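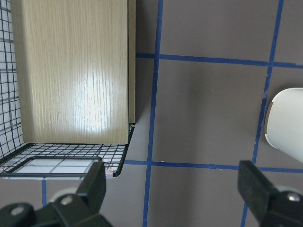 September 19, 2021

Bench notes, Trullstead trial kit. Third entry, and I'm going to try to keep this one readable because Nga Phí tells me the last two were mostly arrows.

So the question on the table is still whether we keep the Pichler package after the trial runs out in November or send it back and stay with what Wernow sold us. The package is the gripper, the wrist camera, the calibration software and a year of phone support. The arm isn't part of the deal, we'd use our own either way. Mechthild Wieser wants a yes or no from me and I keep giving her a maybe!

Started the morning redoing the tape grid offsets in the software. Their wizard wants you to click the corners in order, and if you get one wrong it takes you back to the first screen (grr). Once it's in, though, the saved layout loads fast and I like that you can name the squares yourself. Then on to the breakfast setup, which everybody upstairs likes for demos and which is a pretty fair test of the fingers: toaster, toast, plate, cord.

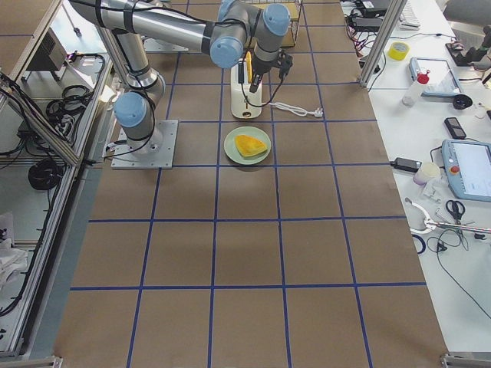
Gripper over the toaster, slice in the slot, plate in the next square down.

Settings for the above, so I don't have to dig: speed override 12 percent, force limit on the lowest of the 3 presets, approach straight down. I'd planned on the middle preset but chickened out. Toast is soft and crumbs in the finger slides would be on me, not Pichler. The manual has one line on cleaning and it says "wipe as required." Thanks, guys.

What I do like a lot is the wrist camera software. The live view opens in the same window as the program tree, so I'm not flipping between two screens like with the Wernow setup, and you can drop a bookmark while jogging and come back to it later. The exposure control is clumsy. Anything pale with a shine to it goes white before the dark stuff is bright enough to read, and auto mode doesn't know what to do about it. 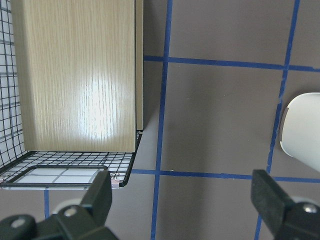
I left exposure on manual after that and wrote the value on the pad by the pendant. Would be nice if it saved with the layout, but it doesn't, it goes back to auto on every restart. I've put that on the list for the Tultham call, along with the wizard thing and the price of replacement finger pads. They quoted us 253 for a set, which seems steep for two bits of rubbery stuff. Nga Phí thinks she can cut our own. Maybe!
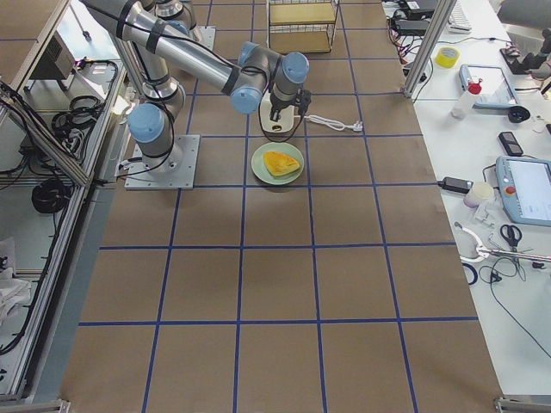
Can the force preset be changed in the middle of a program?
Only between moves. You put the preset in as its own step and the arm has to be stopped when it gets there.

To do: back up layouts, ask about a discount, order more blue tape.

Shares: 3

Comments

Mechthild Wieser: Still a maybe, I see. Can you put the pad price in the comparison sheet before the call?

Nga Phí: I can definitely cut pads. Give me a worn one to trace.

Mechthild Wieser: If it's under 200 in materials, go ahead.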